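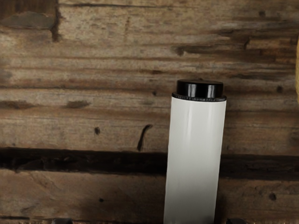
Robots in the Packing Room
Part of: How Work Gets Done

Jaber is a company in the town of Pridov. It packs boxes for offices. A customer orders pens, pencil holders, mugs, tape and so on, and the packing room puts the right things into one box and sends it out. The room has 386 different items on its shelves and 16 people on its staff.

Until last year, all of the packing was done by hand. Today two robot arms do part of it. This page explains which part, and what changed for the people in the room.

What is automation?
Automation means giving a task to a machine that can do it without a person guiding each step. A dishwasher is automation. A person loads it and presses a button, and the machine does the washing. The person still has to load it, unload it and notice when a plate comes out dirty.

A robot arm works in a similar way. It can repeat a motion many times. It needs people to set up the task, check the results and deal with problems.

The parts of a robot arm
An arm has several stiff sections connected by joints. Each joint has a motor that turns it. The section near the end is called the wrist. Attached to the wrist is a tool.

The tool used at Jaber is a gripper with two fingers. The fingers move apart to open and move together to close. A gripper of this kind is called a parallel-jaw gripper. It can hold a pen or a roll of tape. It cannot tie a bow, and it has trouble with anything floppy, such as a plastic bag.

Practicing in a simulator
A new task is first tried in a simulator. A simulator is a computer program that draws a pretend room and works out how things in it would move. It has a pretend arm, a pretend table and pretend objects. If the arm drops something in the simulator, there is nothing to sweep up.

Nisreen Qaisi runs the simulator, which is called Clillo. She chooses the objects and where they go. Some are things the company packs. Others are there because their shapes are useful for testing. A pen is long and thin and can roll. A pencil holder is open at the top, so the fingers could hold it by its sides or by its rim. A donut is round and low, and it has a hole.
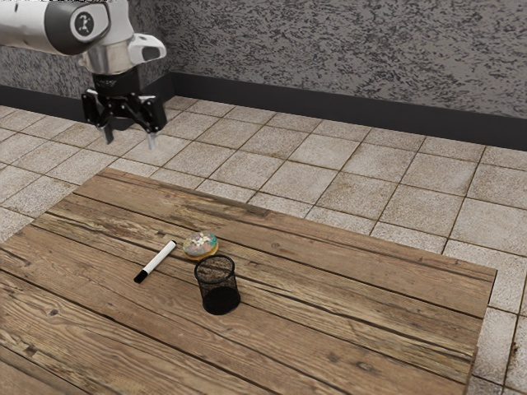

A robot arm and gripper in the simulator. On the table are a marker pen, a donut with sprinkles and a mesh pencil holder.

The program can run a task again and again with small changes. The pen may be turned a little, or the pencil holder moved closer to the edge of the table. For one task, Nisreen ran 3000 tries before the real arm was switched on. She then looked at the tries that failed and sorted them by cause. Common causes were:

The fingers closed too early.
The fingers closed in the right place but the object slipped.
The arm bumped one object while reaching for another.

A simulator is never exactly like the real world. Real tape is sticky at the edges. Real boxes get dented. For this reason every task is tested again in the packing room, slowly, with a person standing next to the stop button.

What the robots do
The arms pack small, hard items with simple shapes. They take them from trays and set them in boxes. On a busy Tuesday the two arms filled 417 boxes between them. The remaining boxes that day held soft, large or breakable items, and people packed those.

What changed for the people
Drita Leka has worked in the packing room longer than anyone else on the staff. Her old job was to stand at a table and pack pens and tape for most of the day. Now she is a cell operator. A cell is the fenced area around a robot. She fills the trays, starts the arm and watches a screen that shows how many picks have failed. When an item is stuck, she stops the arm, opens the gate and clears it.

Her wrists hurt less than they did. She also says the work is lonelier, as the packing tables used to be side by side and people talked across them. The company moved two tables closer to the cell after she brought this up.

Siyabonga Xaba repairs the arms. He learned how to do it in a course that lasted from summer until November. Before that he drove the forklift. He replaces the finger pads when they wear smooth and checks each joint for noise or looseness.

Not every change was wanted. Three people who liked hand packing were asked to learn a different job. Two of them did. The third, Mateja Spahić, left for Dastarent, a company across town where glassware is still wrapped by hand. When a company adds machines, the number of jobs can stay the same, go up or go down. At Jaber it has stayed the same so far, but the jobs are different, and some of them take more training.

Safety rules
People do not enter the cell while the arm is moving. Opening the gate cuts the power to the motors. Long hair is tied back and loose sleeves are rolled up. There is a red stop button on each side of the fence, and anyone may press it, including visitors.

Words to know
Cell: the fenced area where a robot works.
Gripper: the tool a robot arm uses to hold things.
Joint: the place where two sections of an arm meet and turn.
Pick: one try at grasping and lifting an object.
Simulator: a computer program that imitates real objects and how they move.

Try it yourself
Use only your thumb and one finger, held straight. Pick up a pen, a sock and a paper cup, and move each one into a shoebox. Write down which was hardest. Then try again with your eyes closed while a partner tells you where to move your hand.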